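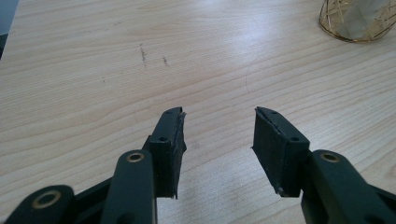

4.2 Timing of the first repair attempt

We use "repair attempt" for any message or spoken remark meant to end a disagreement or lower its heat. An apology counts, and so does an offer of tea or a question about an unrelated matter, if the partner who made it marked it in the diary as an effort to make peace. This is wider than the definition in the Hallinstead interviews, where only spoken apologies were coded.

The diary sample consisted of 300 couples living together in Hallinstead and Flutberg. Each partner filled in a short evening form for 10 weeks, without seeing the other's answers. Disagreements were matched by the topic given and the time of day. Where the two forms named different topics, Kozłowski and Malinowski read both entries separately and decided whether they referred to the same event. Pairs they could not settle were dropped. The matched set contains 2,000 disagreements.

In most of these, the first repair attempt came on the same evening. Couples who waited until the next day did not rate their disagreements as more serious at the outset, but they did rate them as less settled at the end of the week. The difference was larger when the topic was money or in-laws and close to nothing when it was housework. Arguments over dishes and laundry seem to fade at much the same rate whether or not anyone says anything about them.

Partners often disagreed about who had gone first. When both claimed the first attempt, the free-text notes usually showed that one had made an indirect gesture (sitting down on the same couch, sending a link to a song) and the other had later said something in words. The person receiving the gesture had either missed it or read it as an ordinary part of the evening. One woman in the Flutberg group wrote, "He says he made up with me at dinner. I thought he was just passing the bread." We kept both reports and ran the analysis twice, once with the earlier claim and once with the later one. The direction of the result was the same.

Late-night attempts need separate mention. Attempts made after 11 p.m. were accepted less often than those made earlier, and several participants noted that they had been woken up or were nearly asleep. We did not ask about sleep directly, so we cannot say how much of the effect is tiredness and how much is the subject of the argument. The Baran questionnaire, given at the start and again at week 4, has one item on evening fatigue, but it asks about a usual week and could not be matched to single nights.

Scores on the Zandwood Closeness Scale did not predict how soon a repair attempt was made. They did predict whether it was accepted. Partners with higher scores were more likely to accept an indirect gesture as a peace offering, and this held for both short and long relationships. Couples with a child under school age are treated separately in Section 4.3.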